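Keeping Work Messaging Under Control at Home

Settings for anyone running office chat from a kitchen table or spare room. Menu names refer to Zedton on the desktop; Pavent has the same options under "Account".
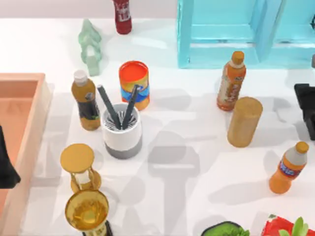 Notifications

Set quiet hours on the server side, in your profile, and then again on the phone. The phone setting alone does not stop the desktop client from sounding. Quiet hours follow the time zone in the profile, so check it after travelling and again when the clocks go back in October.

Turn off alerts for all channels, then switch them back on one at a time. Direct messages and two or three channels are enough for most jobs.

Shared computers

Create a separate user account on the machine for work. Logging out of Zedton does not clear its cached files, and anyone using the same account can open them. The cache on our test laptop had reached 506 MB after some 18 weeks. To empty it, quit the program first, then use Storage > Clear local data.

Do not let the household browser save the work password.

Network

Text messages need very little bandwidth. Calls need a steady connection, and a cable to the router is better than wireless if the run is short. Pause cloud backups before a long call. If sound drops out while the picture holds, change the audio device before you restart anything.

Leaving a job

Company messages normally belong to the employer, and access may end without warning. Keep payslips and contracts elsewhere. Remove the work profile from the phone before handing it back.

Comments

brenness_4
Clear local data also removed my unsent drafts. Worth adding.

Camenzind
On Pavent the quiet hours are under "Devices" in version 2, not "Account".

brenness_4
Same on mine. The old menu is still there but it's greyed out.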